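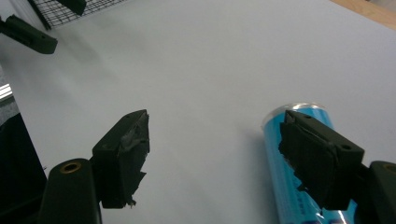 About Ludano

Ludano is a small company that works on one question: can a machine do your chores yet? The short answer is no. The longer answer is the rest of this page, and it pays our rent.

We test and train robot hands on the kind of work people do without thinking, at home and on the shop floor. Picking up cans. Emptying crates. Getting the lid off something and then, much later, back on. Companies that build robots come to us to find out what their machines can do outside the demo video. Companies that are thinking of buying robots come to us for the same reason, usually a little sooner than the people selling to them would like.

How we started

Märta Brekke and Helge Strömberg met at Granström, a packing firm where Märta ran the night shift and Helge fixed the conveyor. In January of their last year there, management bought an arm to unload mixed boxes. It was a handsome arm. It could unload a box beautifully provided the box had been packed by someone who had read the arm's manual. Märta ended up assigning a person to tidy the boxes before the arm saw them, and then a second person to cover the job the first one used to do.

She wrote a memo on the subject. It was longer than memos are supposed to be, and the part people remembered was a table listing every item the arm had dropped during the month and where each one was found. Helge drew the floor plan that went with it. Granström's management didn't care for the memo, but a supplier got hold of a copy and asked if the two of them would do the same thing to its next product, for money. That was our first contract.

We still write reports that way. There is always a table, and there is always a floor plan.

What we do

Our main business is teaching by hand. One of our people holds a gripper in each fist, the way you'd hold a pair of very large tongs, and does the job with those fingers instead of their own. Everything gets recorded. The recordings go to the client, whose software studies them and tries to work out what a hand is supposed to do when a can is lying on its side and would prefer to roll.

It is humbling work. You know how to pick up a can. You have known since you were two. Take away eight fingers and all feeling and you'll be surprised how much of your knowledge was stored in the parts you gave up. New staff spend their first day chasing things across a table. Most of them come back for the second.

We also do testing, where the robot works by itself and we stand nearby with a clipboard and a broom. A test at Ludano means the machine tries the same chore 60 times, with the objects put out a bit differently each time, and we report all of it. If a client wants only the good tries, they are welcome to film those at home.

And we give advice. A shop or a bakery or a laundry asks us whether it should buy a robot, and we come and watch the work for a few days. Often we tell them to buy a better cart.

So, can they do chores?

People ask at parties, so we've written it out.

Picking things up from a clear table: yes, mostly. Rigid things of a sensible size, sitting on a plain surface in decent light, are in good shape. The trouble starts when the thing is shiny, soft, see-through, wet or leaning on another thing, which takes in most of the average kitchen.

Cans: better than they were. An upright can is an easy win. One on its side is harder, as it only needs a nudge from one finger to be off toward the table's edge while the other finger closes on nothing. A good deal of our recorded work is cans on their sides. We have opinions about cans now that we never asked for.

Laundry: a machine can fold a towel. It takes its time, and it would like you to hand it the towel. Fitted sheets we consider out of scope for robots and for most of our staff.

Dishes: loading a rack, sometimes. Deciding whether a pan is clean, no. Gizella Illés, who is in charge of our kitchen tests, points out that she has lived with people who couldn't do this either and they weren't asked to leave.

Tidying a child's room: please don't write to us about this. We understand. We can't help.

Shelf stocking: getting close in stores where every package is a box. Bags of rice remain a problem, and so do customers, who move things.

Shop-floor sorting: this is where the money is, and where the machines are doing best. If the parts are known and the bins stay put, a robot can keep at it all day without complaint. When somebody slides a bin over by a hand's width to get at the outlet, you'll see the complaint.

Our numbers

In the last full year our people recorded 3,833 hand-guided tasks. We'd like to say they were all different, but a lot of them were cans. We have 25 chores on our standard list, and of those there are 10 we'd trust a good machine to do while we were in the next room. That figure was lower a couple of years ago. We put it on this page so that we have to go on being truthful about it, and we change it when it changes, in either direction. It has gone down once. A client was upset, and we sent the table and the floor plan.

What we use

Tape, to begin with. Every gripper comes to us with fingers that looked right on a drawing, and sooner or later somebody wraps the gripping side in black tape so that things stop sliding out. The tape crumples, the ends come up, and the finger works better than it did new. We have pointed this out to several designers. One of them has since put a soft pad on his fingers at considerable expense, and we've put tape on the pad.

The rest is tables, lights, wire mesh, and groceries. We buy ordinary things from the store down the street, so our test objects have dents and odd labels like everybody else's. We don't use foam models of fruit. If a robot is going to bruise a pear we want to see the pear.

Our oldest software is a scoring program named Mando, written by Ronja Nordin over a long weekend and never properly finished. It sorts each attempt into done, dropped, or "hm." The third category was supposed to be temporary. Clients have started using it in their own meetings.

The people

Märta Brekke runs the company and edits every report. If yours came back with the word "seamless" crossed out, you've met her.

Helge Strömberg builds the tables, fixes the grippers and buys the tape. He'd like visitors to stop leaning on the tables.

Ebere Oyewole trains everyone who uses the hand-held grippers. She came to us from a hotel, where she taught new housekeepers to make up a room, and she still breaks a job down the same way: where do you stand, what do you touch first, what do you do when it goes wrong. Our recordings got a lot better after she arrived. She can crack an egg with two grippers. It isn't on the standard list and she won't do it for visitors.

Gizella Illés handles kitchen and household tests. Ronja Nordin does software and data.

There's also a changing group of part-time operators, a good number of them students, with two retired dental nurses who outperform the students.

Working with Stikby

We get asked about Stikby a lot. It's a practice apartment: two rooms and a kitchen that we furnish like a home and then live in badly. Drawers get overfilled. Mail piles up. Socks go where socks go. Most robots that arrive at Stikby have done very well on a table, and the first hour is often quiet as the client's engineers look at the rug.

Stikby is open to outside teams by the week. Bring your own machine and your own chargers. You can't clean up before you start. We do ask that you clean up after, and we've noticed that it's always the engineers who end up doing it.

Are we putting people out of work?

It's a fair question and we get it from operators as well as reporters. Some jobs on shop floors will go, and we won't tell you they won't. The ones we see going first are those that managers already have trouble filling. What we can do is tell people plainly what a machine does and doesn't do, so that staff aren't let go on the strength of a video. Twice we've handed a client a report and seen the hiring freeze lifted the same week. Märta keeps both of those reports in her desk.

We don't take work that involves timing human staff against a robot. We've been offered it.

Getting in touch

If you build grippers, send us one, with spare screws. If you're thinking of buying a robot, tell us what the job is and who does it now, and let us talk to that person. If you want to work as an operator you don't need a technical background, only patience and steady hands, and you should be all right with hearing something roll off a table many times a day.

We answer mail on weekdays. Helge answers the phone, briefly.

Page last updated Thursday, May 12, 2022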